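14 October 2022

Friday evening, rain again. The tomatoes are finished and I have pulled them out in the dark with a torch, which was not clever but I wanted it done.

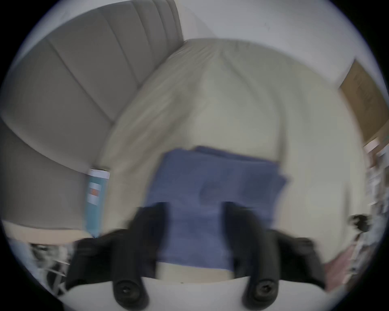 I had my second lesson with the choir tonight and I want to write it down before I forget the words. I say lesson, but it is a rehearsal. Ingrid Hutchins corrects me when I say lesson. She is the conductor and she likes that people use the right name for things. In March, when I first asked her if I could join, she told me to come back when my throat was better and when I could count to six in time. My throat was better by summer. The counting is still a question.

The hall is the old one behind the library in Tiltstead. It has a high ceiling and the sound goes up there and stays for a while. I sat with the altos, between Mei Brannigan and a woman whose name I have heard two times and lost two times. I will have to ask a third time next week and be ashamed for one minute.

We are learning a song from my mother's side of the world, or near it, and it is strange to me. The others sing the words very carefully, each sound separate, like people stepping over puddles. I know what the words mean, so I hurry to the end of each line. Mei put her pencil on my page at the place where I should breathe. I breathed there the next time. It changed the whole line and I could feel my ribs moving against my coat, which I had not taken off.

Then Ingrid asked me to read the second verse out loud so that everybody could hear the colour of the vowels. I have not read aloud in my own language in front of people since school. My voice came out as my grandmother's voice, a little cross. Everett Okafor, who sings bass and has the deepest speaking voice I have ever heard in a normal person, asked me to say the word for "evening" again, and then again, and he wrote something beside it in his book. I would like to know what he wrote. It is possible that he wrote it wrong, and he will sing it wrong beautifully.

At the break there was tea, and Juniper Haddad had made a cake with caraway. I did not expect caraway. I ate two pieces and talked with her about where to buy seeds that have not been standing in a shop for three years. She goes to a place on the road to Sturnia. I must look if the bus goes there on Saturdays. The number 14 goes in that direction, but I think it turns before the bridge.

The second half was harder. We did the piece with the long held notes, and I learned that I do not know how to be quiet and strong in the same moment. When I try to sing softly, the note falls down a little, as a person sits down without looking for the chair. Ingrid stopped us five times. The fifth time she was looking at the altos but she was kind and did not look at one alto only.

I walked home by the river because my head was full. The path lights were on as far as the rowing club and then not. I sang the alto line under my umbrella and a dog answered me from a balcony. I forgot the bar with the sharp, I always forget this bar.

Things to do before next Friday: learn page three without the recording. Ask Nithin Iyer if he still has the small keyboard he offered me, because I cannot find my first note from nothing. Buy a proper folder — the papers got wet at one corner and the ink of my own notes has run into the music. Write to my sister that I have read aloud, she will laugh and then she will want to hear it.

My neighbour's heating is knocking in the wall. It is knocking in four and I am still thinking in six. I have drunk my hot water with honey and I will practise my vowels in bed, only with the mouth, without sound.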